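Planner notes: moving the two-arm cell to Flevodier 2

Reading time: 3 min
Print this page | E-mail this page

2019-07-07

The Saduddale cell has been running the new release of Flevodier, our motion planning and scheduling layer, and the old planner is now switched off in the default configuration. Maarja Org did most of the port. Her notes are condensed below for the groups that still have the April build installed.

The main change is in how the two arms share space. The April build gave each arm a fixed half of the table and a narrow handover strip between them. An arm that needed to cross the line asked for a lock on the whole strip, and the other arm waited at its park pose until the lock came back. It was safe and slow. On sorting tasks with fruit and a basket, where most of the targets sit near the center line, one arm could spend more time parked than moving.

Flevodier 2 drops the strip. Each arm publishes the volume it expects to sweep over its next planning horizon, and the other arm plans against that volume as if it were a solid obstacle. The horizon is set in control ticks and defaults to 100. Shorter values give tighter motion but cause more replans. Longer values make each arm claim space it will not use for a while, and the behavior drifts back toward the old lock. Please leave the default alone unless you have logs that show a problem.

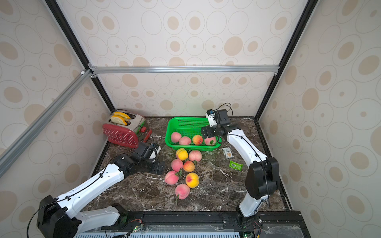

Conflicts are settled by priority, then by age of the request. An arm with an object in its gripper always outranks an empty one. If both are loaded, the older request wins and the other arm holds position. It no longer retreats to park. This removed a failure we saw often with the April build, in which an arm would back away, drop its target from the queue, and then fail to pick it up again because the track had expired.

Tracking has also changed. Targets of the same class used to be matched between frames by nearest centroid, and with several peaches touching each other the identities swapped whenever a gripper passed over them. The matcher now keeps an occluded target alive at its last known pose until the arm's own link model says the view should be clear. Only then can the track be dropped. The link model comes from the joint encoders, so a stale calibration will show up as tracks that vanish too early. Run the calibration check first if you see this.

The regression suite has grown to 114 recorded sequences. Of these, 67 were carried over from April with updated labels. Each nightly run replays the full set and then samples 1000 random start poses per arm with the motors disabled, checking only that a collision-free plan exists. Failures are written to the Petrauskas log viewer under the planner tag, along with the seed.

Two known issues remain. Cables are modeled as a fixed margin on each link, so plans with the elbow bent sharply are sometimes rejected when the real arm would clear. The scheduler also does not yet handle a basket that moves after the first detection — restart the task if it gets bumped.

The Baltbridge group will switch next. Configuration files from the April build load without edits, but the strip width setting is ignored and prints a warning at startup. Send planner questions to Maarja, with the seed and the configuration file attached.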